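Baskets and Blocks: The Takora Playroom Gallery

Welcome to our little gallery of woven baskets and painted blocks! Takora opened its play shelf in June, and we've been happily filling it ever since – there are 256 pieces on it now, and the simplest ones are still the ones we reach for. Good solid color, a corner you can feel under your thumb, a basket you can lift with one hand. What more does a rainy morning need?

The baskets came from Erkine and the cubes from Wotura, and we love how well they get along. Item 3202 on the shelf list, if you're visiting and want to ask for the set.
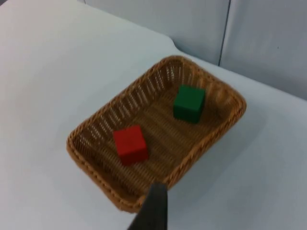 Red and green cubes with the tan woven basket – we can't get enough of that braided rim!
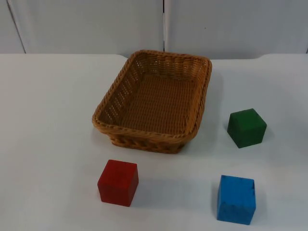
How do you clean a woven basket?

Brush out the dust with a soft, dry brush, then wipe it with a barely damp cloth and let it air dry out of the sun.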